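The Cheap Cut That Runs Sisatdale

Aug 3, 2024

Short rib gets all the press. Oxtail too, now that it costs more than steak. But go up to Sisatdale any night in August and what you smell is shank. Beef shank, bone in, sawed thick, cooked until a spoon goes through it.

I ate it four times in two days. No regrets.

Start at Baser, the corner place with the green door and 40 seats. No reservations. The shank goes in the oven before lunch and comes out when the first tables sit down, and when it's gone they hand you the chicken. The chicken is fine. You didn't come for the chicken.

What they do is simple, almost annoyingly so. Salt the night before. A hard sear, much harder than you'd dare at home, until the edges look nearly burnt. Then onions, a lot of onions, cooked in the same pan with the fat still in it. One can of tomatoes. Water, not stock. I asked about the water and got a shrug. The bone makes the stock, so why pay for it twice?

Lid on. Low oven, 294 degrees, a number the kitchen swears by and I can't explain. My oven at home only does jumps of five so I went with 295 and it came out great.

Four hours, give or take. Don't lift the lid to check. You will want to.

Mahlangu, two blocks down, goes another way. Same cut but the pot gets dried chilies, a strip of orange peel and a spoonful of peanut butter stirred in right at the end. Sounds wrong. Tastes like something you've been missing for years. It comes over soft white cornmeal with a pile of raw cabbage on the side – vinegar, salt, nothing else – and the cabbage is what keeps you going back in for more. Ask for extra. They'll bring you a soup bowl of it. 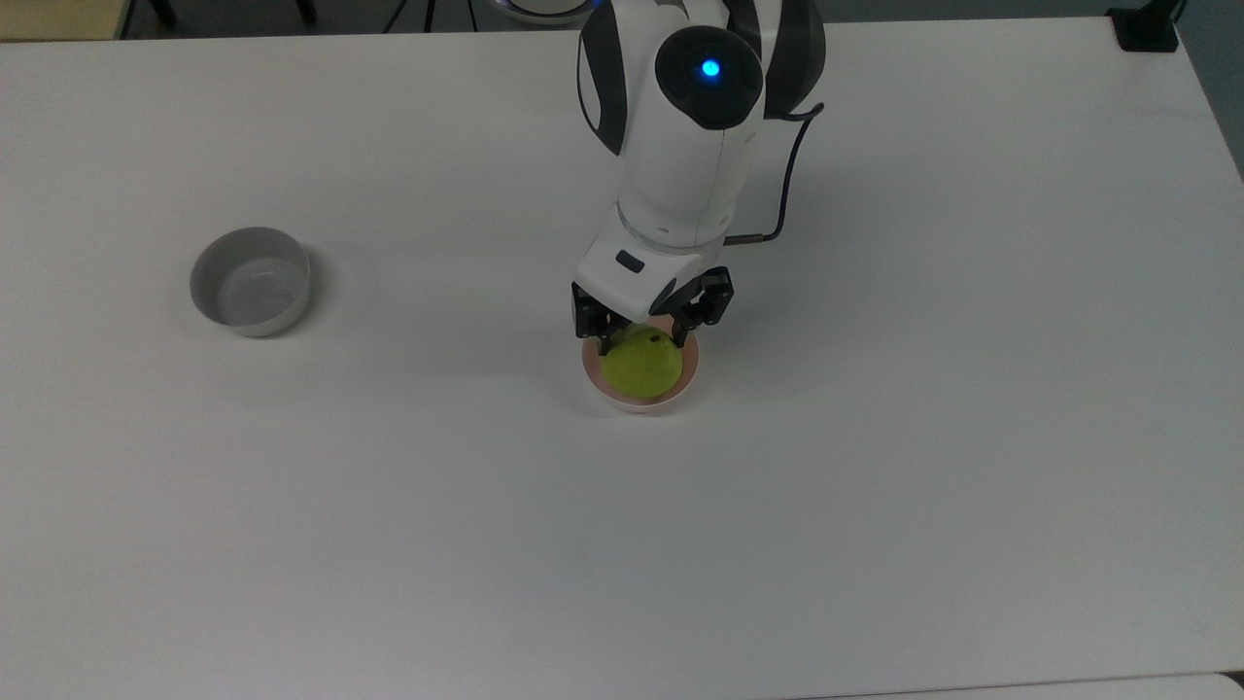
The marrow is the other thing. At Baser it gets scooped out and beaten into the sauce before you ever see it. At Mahlangu they leave the bone standing up in the bowl with a long spoon next to it and let you get on with it. I'm with Mahlangu on this one. Toast, marrow, a bit of that cabbage on top. Dinner could of stopped there.

Buying it. Most of the kitchens in town get their meat from Londomex, the wholesaler out on route 1331, which also runs a small retail counter at the front. Cash or card, closes early, bring a cooler if you're driving any distance. Ask for hind shank, center cut, two inches thick. Foreshank works but there's more sinew in it and you'll need the extra hour. If the pieces look skinny ask them to cut fresh. They don't mind, or they hide it well.

The first slice off the top end is mostly muscle with a tiny ring of bone. Good for soup. Leave it for soup.

A few things I got wrong on my first try at home, so you don't have to. Pot too big, sauce cooked off and the bottom caught. Use one where the meat sits snug. Also I skipped tying the pieces and they fell apart on teh way to the plate. Kitchen string, once around the middle, snip it before serving. And I ate it the same night. Day two is better by a mile, the fat lifts off in one cold sheet and the sauce sets up like jelly. Warm it slowly.

What to drink? Baser pours a rough house red for very little money and it does the job. Mahlangu has ginger beer made out back, cloudy, properly hot in the throat. Get that.

Baser does dinner only, shank until it runs out. Mahlangu does lunch and dinner, and 50 cents more gets you the big bowl. Get the big bowl.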